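Slipped Grips on the Okach Arm: Notes After the March Pause

Filed under: Bench work, Faults

Work on the Okach arm was suspended for eight days in March following a fault in the gripper. I am setting down what was found, as several readers have asked why the regular progress posts stopped, and because the same controller is used by other small workshops that may meet the same trouble.

The fault was first noted on a Saturday, during an unattended run. The arm picks up a small item from the table, carries it over and releases it. On cycle 377 the jaws closed, the controller recorded a successful grip, and the arm completed its travel with nothing held. It then pressed the closed fingers down at the release point with more force than is permitted. The overload cutoff should have acted at once. It acted after a delay of 2 seconds, by which time the wrist bracket had bent.

No person was within reach of the arm. That was a matter of luck, and the procedure in force at the time did not require it. I wrote that procedure and the omission is mine.

Inspection showed two separate causes. The first was in the grip check. The Milleo controller decides that an item is held by reading the current drawn by the gripper motor. When the fingers meet each other, the current rises in much the same way as when they meet an object. For thick items the difference in finger position is plain, and the software makes use of it. For slender items the permitted range had been set so wide that a fully closed gripper fell inside it. The arm was therefore able to report a grip on nothing at all.

The second cause was in the cutoff. A filter had been added in December to prevent false stops when the arm changed direction quickly. It averaged the force readings over too long a period. The false stops ended, and so did any prompt response to a real collision. The change was never entered in the maintenance log, and I found it only by comparing the present settings file with an old backup.

Both settings have been corrected. The lower limit on finger position is now taken from a fresh closing test at the start of each session, and the filter has been removed. Slender items are the ones that matter most for the check, and the repeat trials have been carried out with a yellow stick held at the very tips of the ribbed fingers, with the point facing away from the jaws. 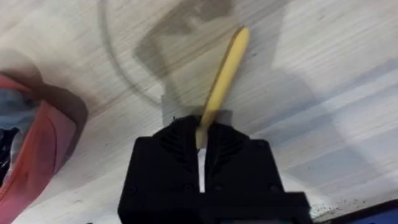 Seren Pumphrey wrote to me after reading a draft of this post and objected to the order of the repairs. In her view the cutoff ought to have been tested by itself before the grip check was touched, given that a false grip is a nuisance and a late stop is a danger. She also asked whether the closing test would catch a finger that works loose in the middle of a session. It would not.

I accept both points. The cutoff has since been tested separately, against a foam block, at 70 percent of normal speed, and it stopped the arm without a noticeable delay. A test at full speed will follow once the replacement bracket arrives from Hinojosa. Until then the arm will not be run at full speed for any purpose.

As to the loose finger, the closing test will be repeated at every pause in a run. Eliseo Tovar has suggested a small contact switch behind each finger pad, and I have asked him for a drawing.

The following rules now apply at the bench. Unattended runs are suspended. The stop button must be within reach of the person supervising. Any change to a force or position limit must be written in the log before the arm is powered, together with the old value.

Readers using the Milleo controller with slender parts are advised to close their gripper on nothing and see what it reports. Results may be sent to me by the usual contact page. Posts on the Osivby sorting project will resume when the bracket has been fitted.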